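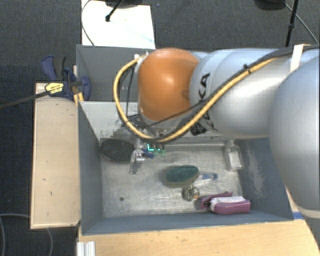
Front bin in use with a few small household things in it. The second one is behind.

Lelstead Open Bin, gray, set of 2
Reviewed by Maribeth Rivera
20 August 2022

I bought these for sorting small household stuff, the kind of thing that is too little for a shelf and too mixed for a drawer. We have had the pair for 11 months and they get used on most working days. I paid $281 for the two with delivery, which is a lot for something with no lid, no dividers and no wheels. I still think I would buy them again, but there are a few points I would have liked to know first, mainly about the paint.

What you get

Two open-topped bins, painted a blue-gray. The walls slope, so the opening at the top is wider than the floor. There is a rim all the way around the top. No instructions in the box and none needed. Mine arrived packed one inside the other with a sheet of cardboard between them, and it took two of us to get them apart. Virgilio Maglaya held the bottom one down with his boots while I pulled. If yours come nested, lay them on their side and rock the inner one out. Pulling straight up does very little.

The color on the seller's page looked darker than what showed up. I don't mind it. Gray is a good background for small things, and pale items and dark items both stand out against it. Before this we had white tubs from Brotia and anything white or clear got lost in the bottom of them. I once spent a good part of a morning looking for a bottle cap that was sitting in plain sight.

Shape and size

The sloping walls are the reason I picked these over a plain square box. With straight walls, small things end up pressed flat against the side and you have to dig them out with a fingernail. With a slope they tend to come back down toward the floor, and there is room to get your hand around them. It works well for anything with a bit of weight. Light things like sponges and packets will stay wherever they land.

The downside is that you lose floor area. Measured across the rim the bin sounds roomy, but the flat part at the bottom is a good deal smaller, and that is the part that counts. Check the floor measurement before you order, not only the top one. The seller lists both, but the floor size is further down the page and I missed it.

I keep them one behind the other. They sit well that way, and having both rims at the same height makes it easy to move things from one to the other. Side by side would work too if you have the width. I tried it for a week and went back.

I would not fill them more than halfway. For sorting, a small handful of different items at a time is best. When Ramil Cabrera tips in a full carton you can't see what is on the bottom, and then you may as well be working out of the carton.

The floor

The floor marks easily. It has a light gray, metallic look, and mine is covered in scratches with cloudy patches between them. None of that has changed how it works. Things still slide and pick up fine. But if you want something that stays nice to look at, this is not it. The first scratches showed up within days, from a can opener and a set of measuring spoons.

I tried a few ways of getting the cloudiness out. Dish soap and warm water took off the grime and left the marks. White vinegar did the same and smelled worse. A scouring pad made a new set of scratches going in a different direction, so don't do that. I now wipe them with a damp cloth when I finish and leave it at that.

The marks do make it a little harder to pick out small shiny things, such as a teaspoon or a key. Under a bright overhead light the scratches catch it and so does the spoon. I moved our lamp a bit to one side and that helped.

The paint

This is my main complaint. The paint on the walls is not as tough as the listing makes it sound. On the far inside wall of the front bin there is a stretch where it has worn, with dark speckly scuffing through the paler finish. The right inside wall has a whitish scraped patch running down it. You can see both from where you stand.

I wrote to the seller in October with photos of the first scuffs. The reply came in two days and was polite. It said surface wear is normal and not covered, and offered a discount on a small tin of matching paint. I bought the tin. The color match is good. The instructions say to sand lightly, wipe, paint and leave it overnight, and I have done one small test spot near the rim of the back bin. It has held so far, but that spot doesn't get touched much. I have not bothered with the walls of the front one and probably won't, as I would have to empty it and go without it for a day.

One thing to be fair about: the wear stays where the contact is. I have not had paint lifting in sheets or flaking up in my hand. It scuffs and then it stays scuffed.

Noise

They are loud when you drop something in from any height. A mug set down gently is no trouble. A handful of cutlery let go from the rim will make people in the next room look up. Trinidad Policarpio, who has the desk nearest, asked if I could put something under them, so I cut up an old yoga mat and put a piece under each. That took the boom out and left the clatter. A liner inside would fix the clatter, but then small items catch on it and you lose the slide, so I took ours out after an afternoon.

The mat also stops the bins creeping. On a smooth bench they will shift a little if you lean on the rim.

Cleaning

Easy. The slope means there is no deep corner at the bottom for crumbs to pack into, or not much of one. A hand brush and a cloth do it. For sticky spills I use a wet cloth with dish soap and dry it straight after. I have not left water standing in them and would not want to with the paint worn in places.

Sticker residue is the one annoying job. Price labels come off things and stick themselves to the floor, and the scratches hold the glue. Cooking oil on a paper towel, wait, wipe, then soap. It takes 7 minutes or so of standing there if you let the oil soak properly, and less if you are impatient and want to do it twice.

Compared with what we had

The Brotia tubs cost much less and were lighter to carry. They also bowed out at the sides when loaded, and one split down a corner. If you need to carry your bin from place to place, a light tub is still the better choice. The Lelstead bins are for putting down in one spot and leaving there.

I also looked at the Enriquez tray, which has a lower wall. Jomar Bautista has one and likes it for sewing things. It would be easier to reach into if you are sitting down. For round items I wanted more wall than that. Jars and rolls of tape get away from you quickly on a shallow tray.

The other one I considered was the Rumel stacking crate. It comes with a lid and handles, and the price was fair, but the sides have slots in them and I could picture every pencil we own going out through those.

Who it suits

Anyone sorting mixed small goods in a fixed place who wants to see what they have at a glance. Also good for a garage bench or a utility room. It would be too heavy-handed for a kid's room and too plain for a living room.

I would skip it if scratches bother you. I would also skip it if you are short and your bench is high, as the rim comes up further than you expect and you end up reaching over it. I use a low step.

Good points: sloping walls, easy to wipe out, good background color, solid.

Bad points: paint scuffs on the inside walls, floor clouds and scratches, loud, smaller floor than you would think.

Four stars out of five. I took the star off for the paint. If they sold it at the same price with a tougher finish on the inside I would give it back – and I would likely order another pair for the shelf by the door, where we are still using a cardboard box.

Update on delivery, as somebody asked in the comments: mine came by regular carrier, one carton, no signature. The carton was dented on one side and the bins were fine.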